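Notebook, outdoor coatings bench
April, started 8:40

Picking up from the last entry. The second set of panels is off the drying rack and labeled. Han is the gray primer with the old binder, Hadis is the same pigment load with the new binder. Both went on over sanded steel, one coat, drawn down with the wire bar. Rohani did the draw-downs and I checked film thickness before lunch. The Hadis panels came out more even. Two of the Han panels had a ridge near the bottom where the bar was lifted too soon, so I put those aside for adhesion only.

Thickness gauge was reading high again on the bare plate. I zeroed it and it held for the rest of the morning. If it drifts again we should send it out and borrow Nabila's. Please write the zero reading in the margin when you use it, even when it looks fine.

Adhesion, cross-cut, tape pull at 90 degrees. Han lost small flakes at the crossings on every panel with the ridge and none on the others. Hadis lost nothing on the flat areas. There was a little lifting along one cut, but the blade was dull by then. I changed the blade and repeated on the same panel and got a clean grid. I am counting the repeat and leaving the first one in the table with a note.

Salt cabinet: the panels have now had 500 hours. Took them out at 10:15, rinsed in tap water, patted down with paper. Creep from the scribe is clearly worse on Han. Lizeth measured it and her numbers are in the shared sheet under her initials. Hadis has blisters along the bottom edge of panel 143, which is the one that sat against the rack. The edge tape had come away there. I don't think it says much about the binder, but I would like to see another one before I say so in the report. Re-taped the edges with the wider tape and put everything back in for the next stretch. Target is still 2000 hours.

The fog collection was low on the left side of the cabinet. Ilham cleaned the nozzle with warm water and the collection came up to match the right. He found a crust on the inlet filter too. That filter is not on the monthly list and should be. Added it.

Viscosity. The Hadis can that has been open since the first batch is thicker than the fresh can by a noticeable margin. It stirs back down, then climbs again if it stands through lunch. Tonumine say to keep the headspace small and the lid tapped down, and we have done neither. Decanted what was left into smaller tins. Amirul wants to try it with a little more solvent, but I asked him to wait until we have a fresh can compared with a decanted one. Otherwise we are changing both at once.

Gloss at 60 degrees before exposure is done for all the roof panels. Color readings too, three spots each, same template. The white tile for the color meter has a fingerprint that will not come off with the dry cloth. Used the alcohol wipe and the check reading passed.

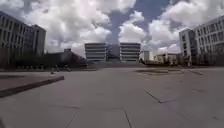

Roof exposure goes up next, and the main question is still when to do the readings. Direct sun on the meter port gave us bad repeats last time, and so did panels that had warmed up on one side. Cloud cover like this, gray and white with patches of blue between, is the awkward kind, where the light on a panel could change between the first spot and the third. Rohani suggests we bring the panels down to the bench, let them sit for an hour, and read everything indoors. It costs us some exposure time, but the same amount for every panel, so I agreed. The time off the rack goes in the log.

Rack angle is set at 45, facing south. The lower bolts were loose and I tightened them. The spare clips from Emov are too tight for the thick panels and mark the coating, so use the old clips for those.

Still to do:
Fresh can against decanted can, same day, same cup.
Replacement for 143, edges taped twice.
Ask Lizeth whether she measured creep from the center of the scribe or the edge. The sheet doesn't say.
Order blades. We are down to the last box.
Ilham to check the left side of the cabinet again in the morning.

Stopped 4:50. Cabinet running, lids down, solvent cupboard locked.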